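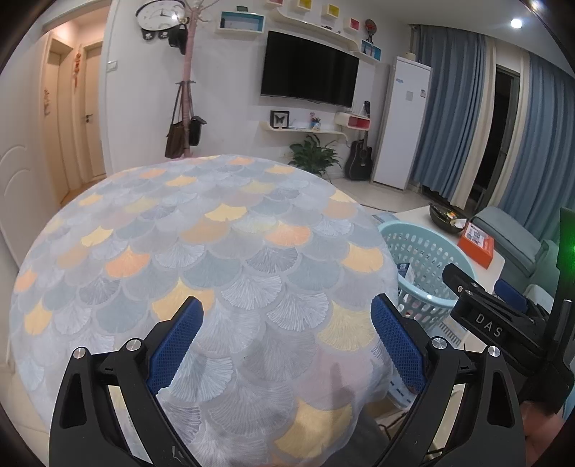

원형 테이블에 은행잎 무늬 식탁보를 씌운 상태

원형 테이블 식탁보 치수 계산과 늘어짐, 접힘 자국 문의

카테고리: 생활 > 패브릭/침구 > 식탁보
작성일: 2021년 7월 26일
답변 3

질문

거실에 두는 큰 원형 테이블에 식탁보를 씌워 쓰고 있습니다. 회색이 도는 연한 하늘색 바탕에 은행잎이 겹쳐 인쇄된 천이고, 구입처는 Flandenari 온라인몰입니다. 포장지가 남아 있지 않아 혼용률은 모릅니다. 만져 보면 면보다 뻣뻣하고 표면은 매끈한 편입니다.

문의 사항은 다음과 같습니다.

첫째, 늘어지는 길이입니다. 현재 옷자락처럼 테이블 둘레를 다 덮고 있는데 앉으면 무릎에 천이 걸립니다. 식사용으로 쓰려면 상판 가장자리에서 몇 cm가 적당한지, 원단을 잘라 줄일 때 시접은 얼마를 잡아야 하는지 궁금합니다.

둘째, 접힘 자국입니다. 네 번 접어서 보관했더니 십자로 자국이 남습니다. 다림질을 해도 되는지, 한다면 인쇄면에 직접 대도 되는지 알고 싶습니다.

셋째, 미끄러짐입니다. 한쪽에서 당기면 전체가 돌아갑니다. 상판은 코팅된 재질이고 집게는 쓰고 싶지 않습니다.

넷째, 무늬 방향입니다. 노란 잎과 주황 잎이 드문드문 섞여 있는데 원형 테이블은 앞뒤가 없으니 기준을 어디에 두어야 할지 모르겠습니다. 사소한 문제이지만 세탁할 때마다 위치가 바뀌어 신경이 쓰입니다.

옆에 연한 청록색 플라스틱 바구니가 있는데 벗긴 식탁보를 넣어 세탁기까지 옮기는 용도로 쓸 생각입니다. 구멍 뚫린 바구니에 젖은 천을 넣어 두어도 되는지도 같이 답변 부탁드립니다.

답변 1
작성자: Jean MacRitchie
채택됨

항목별로 답합니다.

1. 치수
원형 식탁보의 지름은 상판 지름에 늘어짐 길이의 두 배를 더한 값입니다. 식사용은 늘어짐 20~25cm가 무난합니다. 의자 좌판에 천이 닿기 직전 높이를 실측해서 상한으로 잡으십시오. 바닥까지 내려오는 길이는 장식용이고 식사용으로는 맞지 않습니다.

단 처리는 원형이라 시접을 넓게 잡으면 안쪽에서 웁니다. 완성선에서 1cm만 남기고 5mm씩 두 번 접어 박습니다. 접기 전에 완성선을 따라 큰 땀으로 한 줄 박아 두면 곡선이 안정됩니다. 재봉틀이 없으면 폭 12mm 바이어스 테이프로 감싸는 방법이 쉽습니다. 정바이어스로 재단된 것을 써야 곡선에 따라갑니다.

재단할 때는 천을 네 겹으로 접어 중심을 잡고, 중심에서 반지름만큼 줄자를 돌려 초크로 표시합니다. 이미 원형으로 재단된 제품도 세탁 후에는 진원이 아닌 경우가 많으니 기존 가장자리를 기준으로 삼지 마십시오. 수축이 끝나지 않은 천이면 자르기 전에 한 번 세탁합니다.

2. 다림질
혼용률을 모르면 폴리에스터로 간주하고 낮은 온도에서 시작합니다. 뒷면에서 다리고, 인쇄면을 꼭 다려야 하면 면 손수건을 덮습니다. 안쪽 단에서 먼저 시험하십시오. 자국은 분무기로 물을 뿌리고 5분 뒤에 다리면 잘 펴집니다. 스팀을 한 자리에 오래 대면 그 부분만 광택이 생길 수 있습니다.

보관은 접지 말고 지관에 마는 쪽을 권합니다. 지관이 없으면 반으로 한 번만 접어 바지걸이에 겁니다.

3. 미끄러짐
상판과 식탁보 사이에 언더레이를 깝니다. 두께 1~2mm의 망사형 미끄럼 방지 매트를 상판보다 지름 4cm 작게 잘라 쓰면 밖에서 보이지 않습니다. 코팅 상판에 발포 PVC 매트를 장기간 깔면 들러붙거나 자국이 남는 경우가 있으므로 한 달에 한 번 들춰서 확인하십시오. 걱정되면 융 소재 언더레이로 바꾸면 됩니다. 마찰은 조금 떨어집니다.

4. 무늬 방향
뒷면 단에 색실로 한 땀 표시하고, 테이블 아래쪽에도 마스킹 테이프로 같은 위치를 표시합니다. 다시 씌울 때 둘을 맞추면 됩니다. 기준점은 자주 앉는 자리로 잡으십시오.

5. 바구니
구멍이 있는 바구니는 이동용으로는 문제가 없습니다. 탈수가 덜 된 천을 넣으면 바닥으로 물이 떨어지니 받침이 필요합니다. 젖은 채로 두 시간 이상 두지 않는 것이 좋습니다. 여름에는 더 짧게 잡으십시오.

댓글
질문자: 감사합니다. 실측해 보니 좌판까지 여유가 34cm입니다. 25cm로 줄이겠습니다. 바이어스 테이프는 세탁 후 줄어들지 않습니까?
Jean MacRitchie: 면 테이프는 줄어듭니다. 미리 물에 담갔다가 말려서 쓰십시오. 폴리에스터 테이프는 그 과정을 생략해도 됩니다.

답변 2
작성자: Jaime Garcia

저는 Girkmont 방수 식탁보를 쓰는데 그냥 물티슈로 닦습니다. 다림질은 안 해 봤습니다. 접힌 자국은 씌워 놓고 일주일 지나니 거의 없어졌습니다. 천이 많이 남으면 가위로 자르지 말고 작은 걸로 새로 사는 게 빠릅니다. 원형은 자르면 티가 납니다.

댓글
질문자: 방수 코팅 제품은 아닌 것 같습니다. 답변은 참고하겠습니다.

답변 3
작성자: 탈퇴한 회원

위 채택 답변에 보충합니다.

밑단에 추를 넣는 방법도 있습니다. 커튼용 테이프 추를 단 안에 넣으면 늘어짐이 일정해지고 바람에 들리지 않습니다. 다만 돌아가는 문제는 추로 해결되지 않으므로 언더레이는 별도로 필요합니다. 세탁기에 돌릴 때는 망에 넣고 탈수를 500rpm으로 낮춥니다. 그보다 높이면 추가 한쪽으로 몰리고 단이 비틀립니다.

세탁 온도는 혼용률이 불명확하면 30도입니다. 60도 세탁은 면 100% 표시가 있는 제품에만 하십시오. 인쇄 원단은 뒤집어서 넣고, 첫 세탁은 단독으로 합니다. 무늬의 노랑, 주황 부분에서 물이 빠지는지는 젖은 흰 천을 눌러 보면 확인됩니다.

망사형 매트는 Skerkel에서 롤로 파는 것을 썼습니다. 폭이 모자라서 두 장을 맞대어 깔았는데 겹치면 위에서 선이 보입니다. 맞댈 때는 겹치지 말고 2mm 띄우십시오.

조회 449
관련 질문
사각 식탁보를 원형으로 재단할 때 중심 잡는 법
Dalgleish 언더레이 융 면이 위인가요 아래인가요
식탁보 기름 얼룩 건조 후 제거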